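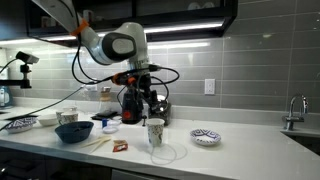
住宅维护 / 厨房与卫浴

厨房台面与墙面接缝密封胶的更换方法

编写：Hajnalka Szilágyi
技术审校：Torben Petersen
发布：Kuleck住宅维护指导中心

适用范围

本指南适用于Kuleck住宅维护指导中心服务范围内的自住及出租住宅，内容为厨房台面与墙面之间、水槽与台面之间、灶具开孔周边的弹性密封胶的拆除、清理和重新施打。卫生间洗面台后沿的接缝可参照执行。淋浴区、浴缸周边以及外窗的密封另有规定，请查阅本中心发布的相应指南。

本指南所述台面包括石英石、天然石材、实心人造石、不锈钢及防火板饰面台面，墙面包括釉面砖、玻化砖、玻璃背板和涂料墙面。各类材料在清洁剂和密封胶的选用上有明确区别，动工之前请先阅读“材料选用”一节。

租住人在施工之前应当取得产权人或物业管理单位的书面同意。Monti小区的租住人可在物业前台领取申请单，申请单上须注明拟更换的部位和拟使用的密封胶型号。

何时需要更换

密封胶属于消耗性材料。出现下列情形之一的，应当安排更换：

胶条与台面或墙面脱开，用指甲可以拨动胶条边缘；
胶条表面开裂、变硬或局部缺失；
胶条内部出现黑色或粉红色斑点，用中性清洁剂擦拭后不能去除；
台面下方柜体的后背板、侧板出现水渍、鼓胀或异味；
水槽边缘与台面之间有积水渗入，擦干后仍有水分从缝中渗出。

胶条仅有表面污渍、粘结完好的，不必更换。用软布蘸温水和中性洗涤剂擦洗，再用清水擦净即可。对于表面轻微发霉的胶条，可先使用除霉剂处理一次，按产品说明规定的时间停留后冲净，数日后复查。斑点复现的，说明霉菌已进入胶体内部，此时应按本指南更换。

不得在旧胶条表面直接加打新胶。硅酮类密封胶与已固化的硅酮胶之间粘结力很弱，加打的胶层往往在数月内成片剥落，并在两层之间形成存水的夹缝。本中心在受理的渗漏报修中多次遇到此类做法，处理时须将两层胶一并清除，工作量明显大于一次更换。

施工前的检查

一、检查接缝本身。清除浮灰后，用手电照射接缝，确认缝宽是否均匀。台面与墙面之间的缝宽超过8毫米的，应当先查明原因。常见原因有墙面不平、台面安装时未靠紧、柜体下沉或移位。柜体仍在移动的，更换密封胶不能解决问题，应先由安装人员调整柜脚并重新固定。

二、检查台面是否松动。双手分别按压台面前沿和后沿，观察后沿接缝有无张合。有明显张合的，检查台面下方的支撑条和粘结点。石材类台面自重较大，正常情况下按压时不应有可以察觉的移动。

三、检查墙面。逐块轻敲接缝上方最下一排墙砖，声音空洞的砖应当记录位置。空鼓的砖在拆除旧胶时可能松脱，宜先行修补。玻璃背板应检查下沿有无崩边，有崩边的不得使用金属铲刀靠近。

四、检查柜体内部。打开水槽柜及相邻柜门，取出存放物品，查看后背板和台面底面。如有潮湿，须判明水从何处来。龙头底座、下水管接头、角阀的渗漏与接缝渗漏在外观上相近，容易混淆。可用干纸巾分别包住各接头，正常使用一晚后逐一查看。接头渗漏的，应当先修复接头。

五、检查电源。台面后方插座的下沿与接缝距离较近的，施工期间应当断开该回路，并用验电笔确认无电。插座面板松动或有水迹的，停止施工并联系持证电工。

材料选用

密封胶

厨房接缝应当使用中性固化的硅酮密封胶，并具有防霉性能。包装上通常标有“中性”及“厨卫”或“防霉”字样。酸性固化的硅酮胶在固化过程中释放醋酸，气味刺鼻，可能腐蚀大理石、石灰石等含碳酸钙的石材以及部分金属和镜背涂层，本中心不建议在厨房中使用。

天然石材台面应当选用标明“石材专用”或“无污染”的密封胶。普通硅酮胶中的增塑成分会渗入多孔石材，在接缝两侧形成深色油印，此种油印难以清除。石英石台面吸水率低，一般中性防霉胶即可满足要求，但浅色及纯白色台面仍宜选用无污染型，并在隐蔽处试打。

丙烯酸类填缝剂（俗称水性胶）可以上漆，适用于涂料墙面与踢脚、门套之间的干燥接缝。水槽周边和台面后沿长期受潮，不得使用。

与食品直接接触的部位，例如嵌入式砧板周边，应当选用包装上注明可用于食品接触环境的产品，并以产品说明为准。

Clidetti系列中性防霉胶是本中心在Vorkberg培训站教学中使用的材料，有透明、白色、浅灰和深灰四种颜色。住户可以选用其他品牌的同类产品，性能要求与本节一致即可。

颜色

密封胶颜色通常依照墙砖填缝剂或台面的颜色选定。浅色台面配灰色墙砖的，使用浅灰色胶时，接缝的视觉效果与砖缝较为一致；使用白色胶时，接缝与台面连为一体，但日后污渍较为明显。透明胶对基层清洁程度要求高，缝内残留的灰尘、旧胶均可透出，初次操作者宜避免使用。颜色难以确定时，可在两块废砖之间各打一小段，固化后放置到台面上对比。湿胶与固化后的胶颜色略有差异，应以固化后为准。

保质期

购买时查看包装上的有效期。过期的密封胶可能无法完全固化，表面长期发粘。开封后的胶筒应当在胶嘴处密封，下次使用前先挤出一段，确认胶体均匀细腻、没有颗粒，再行使用。存放温度按包装要求执行，冬季不得放在室外储物间内受冻。

清洁与除胶材料

异丙醇或无水酒精，用于最后一道除油；
中性洗涤剂，用于初步清洗；
硅酮除胶剂，用于软化残留胶膜。除胶剂须先在隐蔽处试用，防火板和实心人造石台面尤其需要试用；
无绒布，数量宜充足，擦过胶的布不得再用于擦拭台面；
美纹纸胶带，宜选用低粘度产品，涂料墙面必须使用低粘度产品。

不得使用含丙酮的洗甲水、强碱性油污清洗剂和钢丝球。强碱性清洗剂会使石英石台面中的树脂失去光泽，形成的白斑不能通过擦洗恢复。天然石材台面还应避免接触醋、柠檬酸及含酸除垢剂。

工具

手动胶枪一支，推杆应能平顺推进，松开压片后应能立即卸压；
美工刀一把及新刀片若干；
塑料刮刀，宽窄各一；
除胶专用钩刀一把，可选；
胶面修整刮片一套，或光滑的圆头小木棒；
吸尘器，配细缝吸嘴；
手电筒或头灯；
一次性丁腈手套、护目镜；
废弃物袋和旧报纸。

胶枪的品质对成品影响较大。廉价胶枪在松手后推杆仍保持压力，胶会继续流出，造成起止处堆积。条件允许时应选用带自动卸压功能的型号。

作业时间与环境

施工宜安排在晚间最后一次使用厨房之后，使胶体在夜间固化。室内温度和湿度应符合密封胶包装上的规定。硅酮胶依靠空气中的水分固化，空气过于干燥时固化变慢。进入采暖季以后，例如11月，部分住宅室内湿度偏低，住户应当适当延长等待时间，不得用热风机或电吹风加速固化。

施工期间开窗或开启排烟罩通风。有婴幼儿、宠物或呼吸道疾病患者的家庭，应当在胶体表面干燥之前限制其进入厨房。

灶具在施工前应当关闭并完全冷却，燃气灶须关闭灶前阀。异丙醇和酒精易燃，使用时附近不得有明火，不得同时使用电磁炉或其他加热器具。

第一步　清空台面并保护周边

将接缝附近的物品全部移开。小家电应当先拔下插头，再连同电源线一并移走，不得只向前挪动。电源线搭在后沿接缝上，容易在施胶后蹭到湿胶。无法移动的设备，用塑料薄膜覆盖，薄膜下沿用胶带固定在台面上。

水槽内铺旧毛巾，防止刀具跌落损伤槽底，也可避免胶屑进入下水口。下水口应当盖好。台面前沿铺设报纸或纸板，供放置工具使用。

柜门及抽屉关闭。下方地面铺垫，以免沾有胶的布或刀片落地。

第二步　切开旧胶

换上新刀片。美工刀沿墙面一侧切入，刀身尽量贴近墙面，角度放平，沿接缝长度连续拉动。随后沿台面一侧重复一次。切割时另一只手不得放在刀具前进的方向上。

刀片应当只切入胶体，不触及台面。石英石硬度较高，刀片一般不会在其表面留下刻痕，但会留下灰黑色金属擦痕；实心人造石、防火板和不锈钢则容易被划伤，此类台面应改用塑料刮刀或在台面上预先贴两层美纹纸。

转角处的胶往往较厚，需从两个方向分别切割。切割不畅时更换刀片，不得加大力量强行推进。

第三步　取出旧胶

从一端挑起胶条，用手捏住，以较低角度缓慢向后拉。粘结良好的旧胶有时可以整段拉出。中途断开的，在断口处重新切割后继续。

缝内深处的残胶用钩刀或窄塑料刮刀取出。缝内如有泡沫垫条，完好的可以保留，发霉、破损或浸水的应当取出更换。取出的旧胶直接放入废弃物袋，旧胶碎屑落在台面上不易清扫，粘在鞋底后会带到其他房间。

墙面和台面上残留的薄膜，先用塑料刮刀刮除，再涂抹硅酮除胶剂，按产品说明规定的时间等待，之后用布擦去。除胶剂处理过的表面须用中性洗涤剂清洗，再用清水擦净。除胶剂残留会妨碍新胶粘结。

判断残胶是否清除干净，可用干燥的手指沿表面轻推。有涩滞感或橡胶感的部位仍有残胶。也可在表面洒少量清水，残胶处水珠聚拢，干净的瓷面或石面上水膜较为均匀。

旧胶的清除通常占全部工作时间的一半以上，请为此预留充足时间。本中心复查不合格的接缝多数属于残胶未清。

第四步　除霉和干燥

缝内有霉斑的，用除霉剂处理。含氯除霉剂不得与含酸清洁剂、含氨清洁剂同时或先后不经冲洗使用，混合后产生有毒气体。天然石材台面应选用不含氯、不含酸的产品。除霉剂不得沾染不锈钢水槽和龙头，误沾后立即用大量清水冲净。

处理完毕后用湿布多次擦洗，直至没有气味。随后用吸尘器的细缝吸嘴吸除缝内碎屑和水分，再令其自然干燥。柜体后背板此前受潮的，应打开柜门，干燥时间相应延长。受潮的刨花板外表干燥后，内部可能仍含有水分，Vorkberg培训站的做法是放置50小时后再施胶，住户没有湿度仪时可以照此执行。

缝内未干即施胶，胶与基层之间会形成水膜，固化后胶条看似完好，实际没有粘结。

第五步　除油

用无绒布蘸异丙醇，沿接缝单向擦拭，擦拭一段即翻转布面，使用干净的部分。墙面与台面各擦一遍。厨房墙面近灶具一侧油膜较厚，应先用中性洗涤剂清洗，再用异丙醇。

除油后的表面不得用手触摸。异丙醇挥发完全后即可进行下一步。若因故中断，次日继续时应重新除油。

第六步　填塞垫条

缝宽超过6毫米或深度较大的接缝，应先填入闭孔聚乙烯泡沫条。泡沫条直径应略大于缝宽，用圆钝工具压入，不得用刀尖或螺丝刀戳入。泡沫条表面破损后会在施胶时产生气泡。

压入深度应当保持一致，使上方留出的胶层厚度大致为缝宽的一半。缝很窄的不需要垫条。

第七步　粘贴美纹纸

在墙面和台面上各贴一条美纹纸，两条之间的距离即为成品胶条的宽度。胶条宽度应能完全覆盖原胶条留下的痕迹，并在接缝两侧均有足够的粘结面。

粘贴时从一端开始，保持胶带平直，不得拉伸。墙砖最下一排与台面之间如不完全平行，以台面为基准取直。长条横向铺贴的墙砖，其下沿水平线条明显，胶条上沿不直时十分显眼，贴完后应当退后查看一次，必要时重贴。

用指腹压实美纹纸靠接缝一侧的边缘。墙砖之间的竖向砖缝略低于砖面，美纹纸在该处容易悬空，须逐处压紧。

第八步　切割胶嘴

切开胶筒前端的密封头，旋上胶嘴。胶嘴以斜口切开，开口直径应略小于两条美纹纸之间的距离。开口宜小不宜大，过大的开口不可恢复，需要更换胶嘴。

将胶筒装入胶枪，推紧推杆。先在报纸上挤出一段，排除空气，观察出胶是否连续。

第九步　施胶

从转角处开始，或从较难操作的一端开始。胶嘴斜口贴住接缝，胶枪与接缝成一定倾角，以均匀的力量扣动扳机，同时匀速移动。移动速度以胶体填满接缝并略高于表面为准。

每一面墙宜一次打完。必须中途停顿的，松开卸压片，抬起胶嘴，再次开始时将胶嘴插入已打胶体的末端，使前后两段连成一体。不得在中途离开后待表面结皮再接续。

直线段较长时，操作者应先空手走一遍，确认身体移动不受柜门把手、椅凳和胶枪推杆的阻碍。推杆在新胶筒装入时向后伸出较长，容易碰到身后的物品。

水槽周边为环形接缝，起点宜选在龙头后方等不显眼处。台下盆与台面底面之间的接缝属于承重粘结的一部分，脱开时应由安装单位处理，住户不宜自行补胶。

第十步　修整胶面

施胶后应立即修整，硅酮胶在较短时间内即开始结皮，具体时间见包装。湿度较高时结皮更快。

选取与胶条宽度相配的刮片，沿接缝以稳定的力量一次拉过，多余的胶聚集在刮片前方，随时用纸巾擦去。修整次数以一次为宜，至多两次。反复修整会使表面起皱。

成品断面应为浅凹形，两侧与墙面和台面平顺过渡。胶面过凹，胶层偏薄，易开裂；胶面外凸，则在上沿形成积灰和存水的台阶。

可在刮片上喷少量专用平整液。不得使用唾液，也不宜使用洗洁精溶液；洗洁精流到美纹纸下方尚未覆胶的表面时，会影响该处的粘结，部分深色胶还会因此产生白色花斑。

第十一步　撕除美纹纸

修整完成后，趁胶体未结皮，立即撕除美纹纸。先撕后贴的一条。撕除时将胶带向远离接缝的方向、以较低角度缓慢拉起，边拉边折叠，使沾胶的一面向内。

撕除后如边缘有细小翘起，可用戴手套的指腹蘸平整液轻压一次。表面已经结皮的，不再触动。

溅落在台面或墙面上的湿胶，先用干布揩除，再用少量异丙醇擦拭。已固化的胶点待次日用塑料刮刀铲除，较湿胶状态下涂抹更易清理。

等待与恢复使用

表面干燥与完全固化是两个不同的阶段。表面不粘手后，厨房可以恢复通行，但接缝仍不得沾水。首次沾水的时间以包装说明为准，包装未作说明的，应至少等待一昼夜。完全固化所需时间与胶层厚度有关，较厚的胶层需要数日。

在完全固化之前，应当遵守下列要求：

不在台面后沿放置重物，不挪动水槽；
不使用蒸汽类电器，不在接缝旁放置电水壶；
不用清洁剂擦洗胶条；
不将移开的小家电贴墙放回，电源线不得压在胶条上。

住户在此期间确需用水的，可使用卫生间水源。Monti小区各楼层设有公用清洗间，开放至晚间8时。

检查验收

胶体完全固化后，按下列顺序检查：

一、目测。胶条应连续，宽度一致，没有气孔、裂口和缺胶。侧向用手电照射较易发现小孔。

二、手触。沿两侧边缘轻推，不得有翘起或移动。

三、淋水。用海绵蘸水，沿墙面挤出，使水流经接缝并停留片刻，随后查看台面下方。水槽周边应同样检查。查看时在柜内后背板上贴一张干纸巾，纸巾变色即说明渗漏。

四、复查。使用一个月后再目测一次，重点查看转角、水槽两侧和灶具后方。

发现单个小孔的，可用刀尖将小孔扩开、除油后补打少量新胶，但此种修补只适用于面积很小的缺陷。成段脱开的，应当切除该段，自第二步起重新施工，切口做成斜面，与原有胶条搭接。

常见缺陷及处理

胶条表面长期发粘。多为密封胶过期，或室内过于干燥、温度过低。等待数日后仍无变化的，应全部清除，更换新胶。清除未固化的胶时，先用塑料刮刀刮去大部分，余下的用除胶剂处理。

胶条自墙面一侧脱开。墙面除油不彻底，或砖面留有旧胶薄膜。应切除脱开段并重新清理墙面。同一位置再次脱开的，应检查柜体是否下沉。

胶条中部纵向开裂。胶层过薄，或胶体同时与缝底粘结，接缝伸缩时受力过大。重做时应填入垫条。

胶条边缘呈锯齿状。美纹纸未压实，或撕除过晚。轻微的可用新刀片修平，严重的须重做。

石材两侧出现深色油印。密封胶选用不当。可咨询石材养护单位使用敷剂吸附，效果视石材种类而定。继续使用原胶只会使油印扩大，应尽早更换为石材专用胶。

新胶数周内再次发霉。旧霉未除净，或接缝长期积水。除重新处理外，应查看台面是否向后倾斜。台面向墙面一侧倾斜的，积水无法自行流走，应由安装单位调平。

日常养护

每日使用后，用干布将台面后沿和水槽周边的积水擦干。擦拭布不宜长期搭在接缝上。

每周用中性洗涤剂擦洗胶条一次，随后用清水擦净。胶条不耐研磨，百洁布粗糙的一面和去污粉均不得使用。

砧板、托盘不得紧贴墙面竖立存放，以免其下沿存水。确需竖放的，应使用带沥水脚的支架。

烹饪后应继续开启排烟罩一段时间，降低室内湿度。灶具后方的接缝受热较多，锅具不得伸出灶具后沿并抵靠墙面。

每年春季检查一次全部接缝。检查结果可记录在住户手册的维护页上，注明部位、胶的品牌与颜色，便于以后补打时使用同一产品。

废弃物处理

固化后的旧胶、用过的美纹纸和手套作为其他垃圾投放。未固化的胶应在通风处摊放于报纸上，待其固化后投放。沾有异丙醇的布应先在室外晾干，不得卷成团放入密闭垃圾桶。仍有残液的除胶剂、除霉剂容器属于有害垃圾，应当送至指定收集点。

废刀片用厚纸和胶带包裹，在外面写明“刀片”字样后投放。

不宜自行处理的情形

遇有下列情形，请停止施工并向本中心报修：

台面有贯通裂纹，或水槽开孔转角处出现裂纹；
墙砖成片空鼓或脱落；
柜体明显变形，台面失去支撑；
接缝内有电线外露；
燃气管道自接缝附近穿过，且穿管处密封破损；
渗漏已影响下层住户。

报修时请说明房屋地址、台面和墙面的材料、渗漏首次发现的时间以及是否曾自行施胶。曾自行施胶的，请保留胶筒，以便维修人员确认型号。

培训安排

Vorkberg培训站每月开设一期接缝密封实操课程，由Torben Petersen授课，每期名额11人。课程内容包括旧胶拆除、转角施胶和胶面修整，学员在样板台面上独立完成一段直线接缝和一处内转角。材料和工具由培训站提供，学员应穿着可以沾污的衣物。报名在本中心服务窗口办理，名额已满时顺延至下一期。

相关指南

《水槽下水管接头的检查与更换》
《墙砖填缝剂的修补》
《淋浴区密封胶的更换》
《石材台面的污渍处理》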